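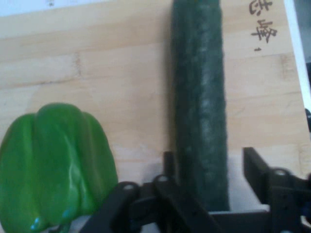
The Skosstead growers' fair opened its gates at 10 on Tuesday, and by noon the seed tent was full. Most stands had vegetables out, a big green bell pepper with distinct lobes next to a long dark cucumber, that sort of thing. I bought 12 packets of Trorell beans and talked soil with Thijs Jacobs. Parking was $6.

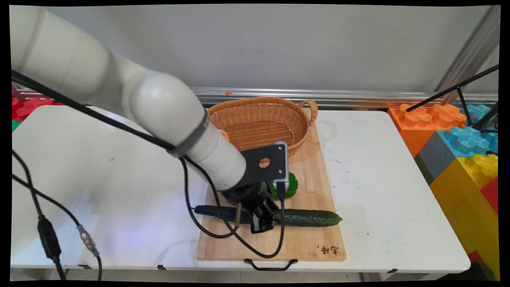

Can you buy produce at the fair?

Only in the last hour, when the growers from Fahy sell off what they brought. Bring cash and your own bag.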